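Search this site Search

Kitville Works: automation of the packing and finishing benches
Progress report to the fund, period ending January

Thank you once again for your patience with us over the winter. The last report was a thin one, and I promised that this one would have more in it, so I hope you will forgive me if it runs on a little. We have been busy, the people on the benches have been generous with their time, and there is a good deal to tell you.

You will remember that the grant covers the first stage only: teaching a pair of robot arms to do the dull handling work at the end of the line, where small goods are picked up, turned, set down straight and put away. The arms themselves are still at Kälin, where they are being fitted out, and will not come to us until the second stage. What we have been doing at Kitville is the teaching. Our own staff carry out the handling with hand-held grippers, one in each hand, and the recordings go over to Kälin to be worked into something the arms can follow.

Where we have got to

The target for this stage was 500 usable recordings. We closed the period with 1,369, and I am very pleased to be able to write that down. Most of the difference came after we stopped trying to do it on the shop floor between orders and gave the work a room of its own upstairs. It has a table, a window that opens and a door that shuts, and people can take their time in it.

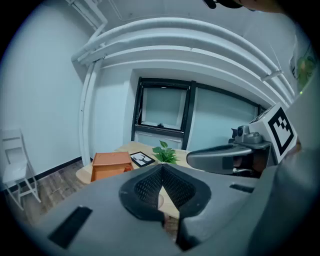
Recording room, Kitville: the hand-held grippers at the table, with everyday objects set out beyond them.

We had meant to begin with our own stock, the enamel pans and lids from the Panside range, but Kälin advised us to start with ordinary things of different shapes and weights. A box behaves in one way and a leafy plant in quite another, and people soon learn to slow down for the plant. The Panside goods come in next, starting with the lids, which have a nasty habit of sliding off one another.

The grippers took some getting used to. The finger pads are textured and hold better than any of us expected, but you don't feel a thing through them in the way you do with your own fingertips, and for the first few sessions everybody squeezed too hard. One of our longest-serving packers said it was like buttering toast in oven gloves. She is now among the steadiest we have, and the newer ones go and ask her how she does it.

What it has changed for the people here

I know this is the part the fund cares about most, and it is the part I find hardest to put in a table, so I will simply tell you how it has been.

Before we began, there was worry, and I would be doing the benches a disservice if I smoothed it over. People had heard the word "robots" and drawn the obvious conclusion. We held an open meeting in the canteen at the start, and then a second when it was plain the first had not answered enough. The written promise we gave then still stands: no post on the finishing or packing benches will be lost during the life of this grant, and anyone whose work changes will be retrained on full pay. Some people were satisfied by that and some were not, and a few have told me they will believe it when they see it. I think that is fair.
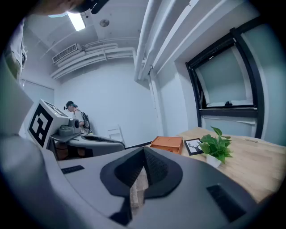 The sessions are done in pairs wherever the rota allows. We tried them singly at first and it was lonely work, and tiring too, as the wrists start to complain after a while. Now a turn lasts 30 minutes, followed by a proper break and a spell back on ordinary duties. Time spent recording is paid at the higher setter's rate. That was asked for by the staff side and agreed without much argument, and I wish we had thought of it ourselves.

What has surprised me is how much talk has come out of it — good talk, about the work. When you have to do a small job slowly and cleanly so that it can be copied, you notice things. Two of the packers worked out that the trays at the finishing bench have been at the wrong height for years. We have raised them, at next to no cost, and I am told that backs are better for it. No arm was needed for that one.

Things that have not gone well

There were 3 weeks before Christmas when we recorded nothing at all, first because of the order book and then because so many people were off with colds. The sister site at Wultow was meant to join us in this period and has not yet done so. They are short of space and, I suspect, a little short of enthusiasm, and I would like to take some of our own people over to speak to theirs before we press them any further.

The room gets stuffy by mid-afternoon, even with the window tilted, and sessions now finish by three o'clock. We also underspent on training. The money is still wanted, and I should be grateful if the fund would let us carry it into the next period.

What comes next

The Panside lids and pans go on the table next, and Kälin will send back the first trial results for the staff to look over. I have asked that these be shown in the canteen and not only in the office, failures included. We will hold a short meeting about them on a Friday, when both shifts overlap, and a note of what is said will come to you with the next report. The spending sheet and the rota follow separately. If you would like to visit before then, you would be very welcome — please give us a few days' warning so that we can arrange it around a session.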